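Home | Projects | Reports | People | Contact
Print this page | E-mail this page

Jollura wire handling: progress report for January

Hi all at Harju,

I'll start with the bad news, as you've probably heard bits of it from Isulcombe already. We lost most of a week to a gripper fault, and we had one safety stop that I want to tell you about properly.

What went wrong

We'd planned 900 pick-and-fold cycles on the twisted pair this period. We got through 300 before the gripper started letting go halfway through a move. At first it was just now and then, so I blamed my own force settings and spent a whole afternoon fiddling with them (sorry, that's your money!). Then on Sunday it went the other way. The fingers closed on a bundle, the controller lost the position reading, and it kept squeezing. The arm carried on with its path and pulled the wire tight against the clamp at the far end until the clamp popped off and skidded across the cell.

The guard door was shut and I was outside it, so no one was hurt. But the arm should have stopped by itself when that reading dropped out, and it didn't. I hit the button. We've logged it as a near miss and I've sent the form to Isulcombe.

Nneka Babalola traced it to the finger position cable. It was chafing where it bends at the wrist, and the signal came and went depending on the angle — so every time I tested it parked, it looked perfect. The missing stop was our own mistake. I'd set a long timeout on that signal back when we were tuning, and I never put it back.

What we've changed

The cable is new and has a looser bend. The timeout is down to 20 milliseconds, and losing the signal now stops the arm and the gripper together. Nneka pulled the plug on it 32 times in different poses and it stopped every time, which cheered me up a lot. I've also moved the far clamp inside a little cage of its own.

Where we are now

We're back on the folding work at low speed, with the far end of the wire left free for the time being. I'd like to keep it that way until Girnine has gone over the new stop settings.
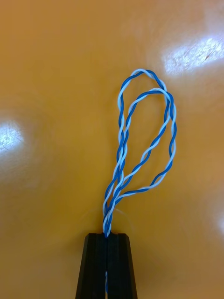 What I need from you

Two things, please. Could you okay a spare cable and a second set of fingers out of the repairs line? And can we push the 900-cycle milestone into the next period? I'd much sooner be late with it than rush the speed back up.

Print this page | E-mail this page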